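This site uses cookies to remember your preferences and count visits. Accept all | Manage settings

Filed under: Days Out, Mills & Waterways

A January open day at Grikero Mill

By Awuor Kariuki
6 Dec 2020

I have been meaning to write up Grikero all year, and my notebook from the visit finally surfaced in the pocket of my winter coat, with flour still in the spine. It was the January open day, the one they hold when the river is high and the big wheel has more water than it knows what to do with. If you have only ever seen a watermill in August, with a sad green trickle going under it, go in January. The whole building hums! You feel it in the handrail before you're through the door.

Grikero is a working gristmill on the Oda, a little downstream of the old stone bridge. The date over the door is 1722, though the guide was quick to say that the door itself has been moved at least once and took its lintel with it. The ground floor walls are probably that old. The upper two floors were rebuilt after a fire, and you can see the change from the yard, where the rough brown stone stops and a neater, squarer kind takes over.

Getting in

Parking is in the field across the road. It was soft. I watched a very nice station wagon get pushed out by six people in church shoes, so wear boots and park near the gate. Entry was free with a donation box, and they took us through in groups of eight or so, which was a good size for the stairs. There are a lot of stairs, and the last flight is closer to a ladder. My knees managed it but I went down backward.

Our guide was a retired schoolteacher named Masanja who learned milling here over nine winters and now runs the stones most weekends. He has exactly the right voice for it, low enough to sit underneath the noise of the gears, so he never had to shout. He started us at the water and we followed the grain back up from there, which felt like the wrong way around until we reached the top and came down again with it.

The wheel and the pit

The wheel is breastshot, meaning the water comes in at axle height and pushes down on the buckets for the lower part of the turn. It has 40 buckets, all oak, and they replace a few each fall. The new ones were still pale next to the black ones. Masanja opened the sluice by hand, a few inches at a time, and there was a long wait while the front buckets filled. Then it went over with a groan and kept going. A small boy in our group said "again!" before it had even stopped being the first time.

Inside, on the other end of the same shaft, is the pit wheel, and this was the part I could have stood at all morning. It turns in a slot in the floor, half of it below you in the dark, and it meets the wallower, a smaller gear that takes the motion and sends it up a post as thick as a tree. (It was a tree.) The cogs on the big wheel are applewood and the gear they mesh with is iron. Wood against iron runs quietly, and if something jams, a wooden cog shears off and you tap in another. There's a shelf of spares by the door, all hand cut, all greased with beeswax and something that smelled like a saddle.

The stones

Two pairs of millstones sit on the first floor up, one pair for wheat and one for whatever else comes in, mostly rye and corn. Only the wheat pair was running. They keep the wooden casing off the second pair so that visitors can look at the cut of the stone, and I was so glad of it. I had always imagined a millstone as a heavy flat thing that crushes. The face is covered in long straight grooves, set at an angle in a repeating pattern, and when the top stone turns over the bottom one the grooves cross like scissors. The grain is cut open near the middle and gets finer as it travels out to the edge. The stones never touch. Masanja set the gap while we watched, turning a little screw and then catching the meal as it came down the chute and rubbing it between his thumb and finger.

He let us all try it. Too close and it comes out warm and a bit greasy. Too far apart and it's gritty, with big flat flakes of bran that haven't let go. I could feel the difference right away when he moved the screw, and I'm still pleased with myself about it.

The noise you hear in this room, the fast wooden clatter, is the damsel. It's a square iron spindle that knocks against the feed shoe and shakes the grain into the eye of the stone. The faster the stone turns, the more it knocks and the more grain comes down, so it keeps its own pace. There's also a bell on a strap that rings if the hopper runs low, since stones running with nothing between them will throw sparks, and sparks in a building full of flour dust are what did for the old roof.

Dressing the stones is done twice a year. The top one is lifted off with a crane that swings out from the wall, turned over, and the grooves are recut by hand with a steel pick called a mill bill. It takes the better part of a week per pair. Old millstone dressers had flecks of steel under the skin on the backs of their hands, and a farmer hiring one would ask him to roll up his sleeves and "show his metal." I have read that story before with a raised eyebrow attached to it, but Masanja tells it well.

Up to the bins

The top floor is the bin floor, low and warm and sweet smelling. Grain comes up on a chain hoist driven off the same wheel, through a series of trapdoors with leather hinges that slap shut behind each sack. Pull the cord and up it goes. They let the kids pull the cord. They let me pull the cord too, and I'd like to thank the family from the second group who waited while I had another turn.

Look at the beams while you're up there. Generations of millers penciled their tallies right onto the wood, and some of the marks are beautiful. My favorite is a run of neat bundled strokes ending with the number 174 and then, in a different hand, "and one wet." I asked what year. Masanja didn't know, and neither did the woman who had come along with the drawings of the roof.

The window at the far end looks straight down the Oda to the bend. There were herons that day, hunched on the gravel bar, and the fields behind them had flooded just enough to shine.

Bread, and the tasting table

Down again, and across the yard to the cart shed, where Kekono had set up. Kekono is the bakery in town that buys most of the mill's wheat flour, and if you're planning a visit you should plan it around them. They had brought three loaves to taste side by side, all made with the same starter and the same hours of proofing: one from this flour as it comes off the stones, one from the same flour sifted, and one from ordinary white bread flour. I expected to like the middle one best. I went back to the first one four times. It's a bit flatter and the crust is darker, and it tastes nutty and almost like honey at the edges. With the salted butter they had out, I could have called that lunch, and I did.

The baker was generous with advice. Stoneground flour drinks more, she said, so add water slowly and wait ten minutes before you decide the dough is too wet. Keep the flour in the freezer if you won't use it within a month or two. The germ is still in it and it will turn. I have done both ever since and my loaves have stopped looking like doorstops.

They sell it by the door in 2 lb and 5 lb bags, wheat and rye, and cornmeal when there is any. The cornmeal was gone by eleven. Buy that first and carry it around with you.
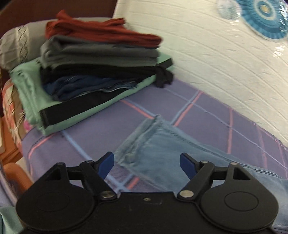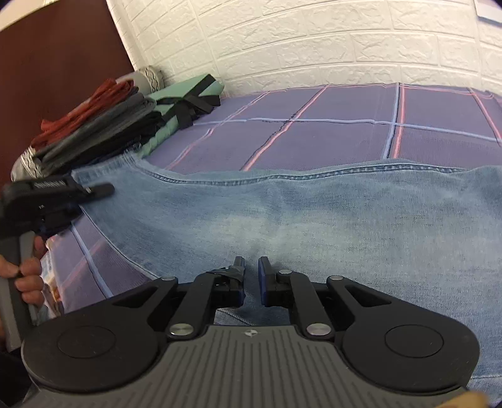 If you go

The mill opens on the first weekend of the month from January through May and then again in the fall, with the stones running whenever the river allows. Call the day before if you're coming any distance. If the Oda is too high they can't run either, as the water backs up under the wheel and holds it still, and it would be a shame to drive all that way for a lecture (though Masanja's lecture would be a good one).

Bring cash for the flour. Wear something you don't mind getting pale. The ground floor and the cart shed are level and fine for strollers and wheelchairs, and anyone who can't do the stairs can watch the pit wheel, which to my mind is the best part anyway. Dogs have to wait in the yard, where there's a row of hooks and a water trough.

There's a footpath from the back of the mill along the race to the weir, twenty minutes at a slow walk, muddy in the middle. Take it after the tasting. You can see where the water is taken off from the river and the old eel trap built into the side wall, and if you turn around at the second stile you get the mill with its wheel going and the bridge behind it.

They were collecting names that day for a stone dressing weekend, where visitors can watch the lift and try the mill bill on a practice stone. I put mine down. When there's a new date I'll post it on this page.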